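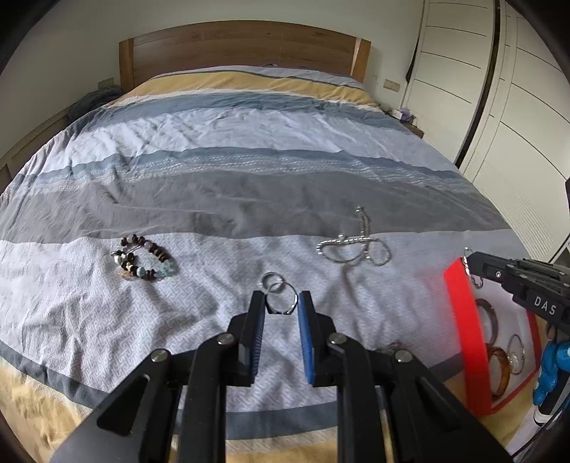
Jewellery amnesty at Furkik

The swap table returns in November, upstairs at the Piseck Rooms from 2 pm. Last year 68 pieces changed hands, mostly bracelets and beaded necklaces, with a few rings.

Before you bring anything, lay it out flat on the bed and check it over. Look for worn cord, loose beads and clasps that no longer shut. Broken pieces are welcome – put them in a separate bag marked "repair". Chains travel best fastened and wrapped singly in tissue.

There is a limit of 40 pieces per household. Silver should be wiped with a dry cloth only.

Recent items
Plenemico bead fair: coach times
Sánchez workshop: restringing a necklace
Button tin appeal reaches 876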